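Gripper tips for the tidy-up challenge: straight or notched?

Student Robotics Board > Clubs and Competitions > Tidy-Up Challenge

branderent_bal
2025-01-25
Hi all, Balthasar Brunner here from the Branderent club, for those who only know me by the username. We're entering the household tidy-up round in April and we've got ourselves into a proper argument over fingertips. Half the team wants plain flat pads because they're easy to print and easy to replace. The other half wants something with a shape to it, so it can get hold of a sock as well as a cup. I'm in the second half but I've been outvoted twice! What is everyone else using?

grilero99
Flat pads, foam tape, done. We did 356 practice picks last term and the foam was what made the difference. Shape didn't matter a bit.

anezka_k
Picks of what, though? If it was all wooden blocks then of course flat pads won, they're flat blocks. Our lot at Skutar had lovely numbers on blocks and then somebody put a tea towel down and it all went to pot.

grilero99
Blocks and tins mostly. Fair enough, I suppose, but the rules do say "common household items" and a tin is one of those.

pipwick
So is a tea towel :)

branderent_bal
This is word for word the argument we had in the club, thank you both. Has anyone tried fabric properly? We've got one person who swears you have to push down into the cloth first and then close, and another who says pushing down is how you snap a finger.

anezka_k
Push down gently. We lower until the motor current creeps up, stop, lift a tiny bit, close. It took me most of a fortnight to get the threshold right (mine ended up at 185 in whatever units our driver board uses, so don't copy it, yours will be different). We did break a finger, but that was me driving it into a table leg on manual.

old_mr_tench
I mentor a school team and I'd say leave the fingers alone for now. Every year I watch students redesign the gripper four times and turn up with no code for finding the object. Your camera work is worth far more points than your fingertips. Get it seeing things in a real room, with real clutter and real daylight, before you print another thing.

grilero99
Agree with Tench for once.

pipwick
I don't, sorry. You can see the sock perfectly and still not pick it up. We were that team. It's miserable.

old_mr_tench
Then do both, but do the seeing first. We've got 900 labelled pictures from three different houses and it still gets muddled by patterned rugs.

branderent_bal
Three houses is a good idea, we've only used the club room and it has the same grey carpet tiles everywhere. Did you label them all by hand?

old_mr_tench
The students did. There was pizza.

anezka_k
Anežka again, with a longer one as I've had my tea now. Our wrist camera is mounted on its side, so everything comes in turned a quarter round, and we left it that way for ages and just rotated it in software. Bal, if you're on a Boyer mount like ours, check that early! We lost a whole afternoon to an arm that thought left was up.

branderent_bal
We are on a Boyer mount. Oh no. Right, going to look.

anezka_k
Ha, good luck. Back to your actual question, my vote is for shaped tips, and I'd start on soft things in a living room and leave the tins until later. The angular, notched ends on these two fingers are the sort of shape I mean, and something like the red fabric on the white rounded thing beyond the sofa or bed is what I'd have a go at first, with the mustard cushion after it. Tench will like the bright window too, it's just the light that upsets our detector. Grilero, bring your foam tape in April and we'll swap a set for the day, I'd love to be proved wrong on tins. 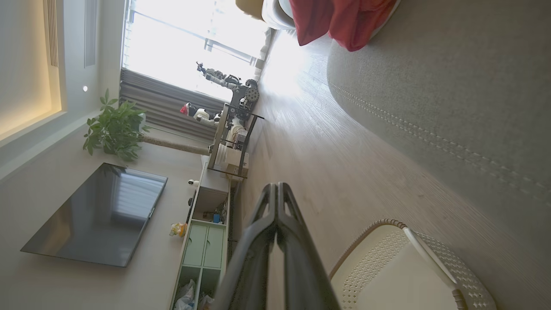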